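About Terunholm

Terunholm is a language school on the second floor of a building in Fodville that used to sell carpets. We teach evening and weekend classes to adults, and we have done so long enough that people now give directions by us ("left at the school, then ask again").

The school was started by Edeltraud Haberkorn, who had taught German to teenagers for 30 years and wanted to find out what it was like to teach people who had come on purpose. She rented two rooms from the Deligiannis family downstairs, bought a secondhand blackboard, and put a card in the bakery window. The first class had a retired surveyor, a couple planning a trip to Vienna, and a man who thought he had signed up for bookkeeping. He stayed. His German is pretty good.

Hoi-yan Siu joined two years later to teach Cantonese and, when asked nicely, Mandarin. She now runs the school day to day, and Edeltraud has gone back to teaching beginners, which she says is the only level where people still laugh at her jokes. The two of them share an office and disagree about almost everything in it, including the thermostat, the filing and whether homework should be called homework.

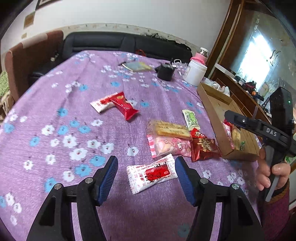
We currently have 76 students across five languages: German, Cantonese, Mandarin, Portuguese and Greek. The Greek class exists because old Mr. Deligiannis offered to knock a little off the rent if we would teach his grandchildren to argue with him properly. It has since opened to the public and has a waiting list.

How we teach

Classes are small and they start on time. You will be asked to speak in the first ten minutes, and you will get it wrong, and the class will move along to the next person, who will get it wrong in a different way. We use textbooks, though we skip the chapters about renting a jet ski. There are no exams unless you want one for work, in which case we'll help you prepare and look suitably worried on your behalf.

A term is twelve weeks and costs $455, including the book. Conversation evenings are free to anyone enrolled. They are held around the tables in the back room, there is tea, and English is allowed only for emergencies — a rule the Portuguese class reads very broadly.

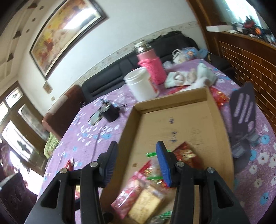 Tablecloth and open box, Terunholm.

The Brillesby year

Some of you will remember that we spent most of a year in Brillesby while the roof here was being repaired. The hall was large and handsome and had an echo, so every verb was heard at least twice. Enrollment dropped, pronunciation improved, and we came home in August with a piano we had not owned when we left. If it is yours, please get in touch. It needs tuning.

Joining us

You can start any language as a complete beginner at the beginning of a term. If you already know some, come in for a chat with Hoi-yan, who will place you in a class one level below where you think you belong. Most people forgive her by week three.

The office is up the stairs and to the right. The bell doesn't work, so knock, and keep knocking if you hear Edeltraud singing.

Page last updated January 17, 2018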